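3.2 Surface items and storage furniture

Figure 2. Drawer cabinet with items at its top surface, Dratgate set.
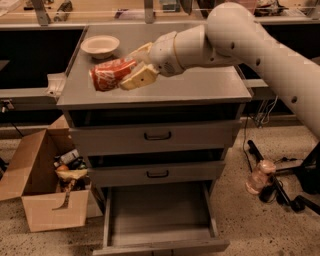
Items left on storage furniture were coded separately from items stored inside it. The Dratgate set covers 12 cabinets, each recorded with its drawers as found. Two classes were used: tableware, which normally returns to a cupboard, and spent packaging, which goes to recycling. Both occur in Figure 2, where a small white bowl rests on the grey metal top and a crushed red can is held just above it. Crushed cans were coded as spent packaging whatever their position. Bowls were coded as tableware, with contents entered in a second field. The Pidport set was coded in June under the same rules.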